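Keeping shoes fresh in a small hallway

In our apartment the hallway is narrow and the shoes of the whole family live there, so I had to learn some order. These tips work for me also in the wet months.

Never put shoes away right after you wear them. Let them stand in the open air for one night. If they got rain, fill them with crumpled newspaper and change the paper after 2 hours. Do not put them on the radiator — the leather becomes hard and the glue can open.

For smell I use baking soda. Put two spoons in an old thin sock, make a knot, and leave it inside the shoe until morning. The same sock serves me for six weeks, then I fill it again.

Insoles come out once a month. Wash them by hand with dish soap and dry them flat. If they still smell after this, buy new ones.

White rubber edges get clean with toothpaste and an old toothbrush. Wipe the rest off well, or it leaves a chalky line when it dries.

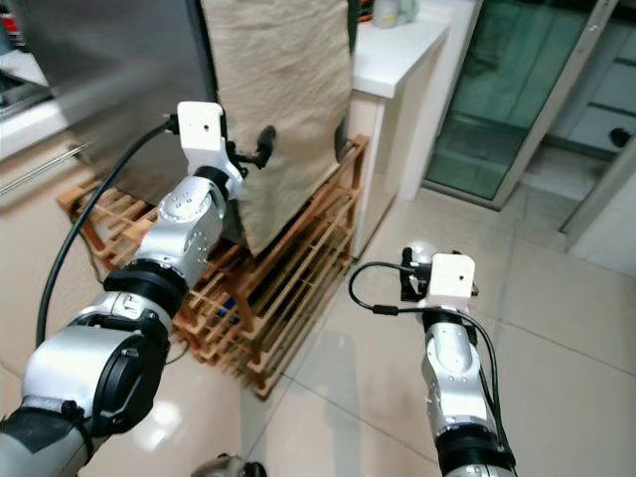 By Abreu, Home Corner, 15th August

A wooden shoe rack needs also a little care. Sand from the soles scratches the wood, so every week I take all pairs out and wipe the shelves with a cloth, a bit damp and never dripping. On tiles I put small felt pads under the legs. The boots I keep on the lowest shelf, and in September I bring them out and wax them two times before the first cold days.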